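The Brollen is a soft-sided carry-on backpack made for trips of a few days. I bought mine before a ferry and train trip to Larnmont with Lụa Ngô and have used it on three trips after that, so this covers normal use and a little rain.

## Size and packing

The maker gives the capacity as 30 liters. I can fit four shirts, a spare pair of pants, a sweater, a wash bag and one pair of light shoes. A second pair of shoes goes in only if the sweater comes out. It opens flat on three sides like a suitcase, and I would find it hard to go back to a top-loading bag now. The mesh divider is held by a zipper that catches on its own fabric flap maybe one time in five.

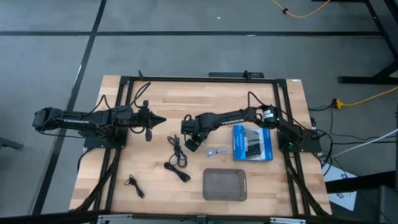

*Butcher-block tabletop with gray carpet underneath.*

It went under the seat on the ferry and in the overhead rack on both trains. On the small plane home the crew checked the bigger roller bags at the door and let this one through. Lụa's older Irko pack is about the same height but bulges more at the front, and hers was tagged.

## Carrying it

The straps are wide and the padding has held up. The chest strap slides down when the bag is full, and I ended up putting a rubber band under the clip. The hip belt is thin and I took it off after the first day.

The longest walk I did with it was the path to the lookout above Larnmont, which the sign puts at 1,931 feet. My back was soaked at the top. There is a raised foam panel that is meant to let air through, but I couldn't tell much difference from a flat one.

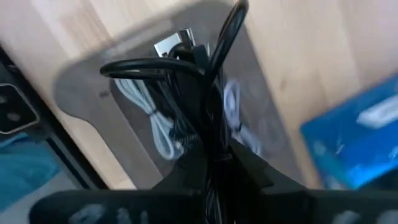 *Black cables, bundled together.*

## Pockets

The outside pocket takes a passport, a phone and a paper ferry ticket. The bottle pocket is too shallow - my bottle fell out twice on the station stairs. Chargers and cords go in a small zip pocket at the top, and this is the best one on the bag. You can reach it with the bag standing up between your feet. 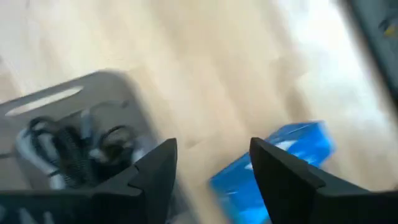

Does it keep things dry in the rain?

For a short walk it does, but after 30 minutes of steady rain the clothes along the main zipper were damp. A rain cover is sold separately.

## Wear so far

I have covered nearly 1,000 miles with it, mostly by train. One zipper pull has lost its rubber end and the base is scuffed. The stitching is fine everywhere I checked. 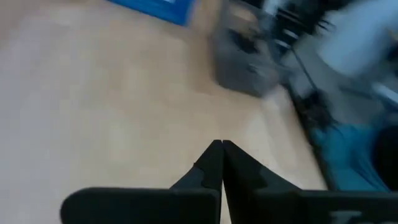

*Pale wooden tabletop.*

## Would I buy it again?

For train trips and short flights, yes. If you walk a lot between stops, try the Ikonen first. It weighs more but has a proper hip belt, and Phong Trình carried one on the same lookout path without complaint. I'm keeping the Brollen and taking it back to Larnmont in December, this time with the rain cover.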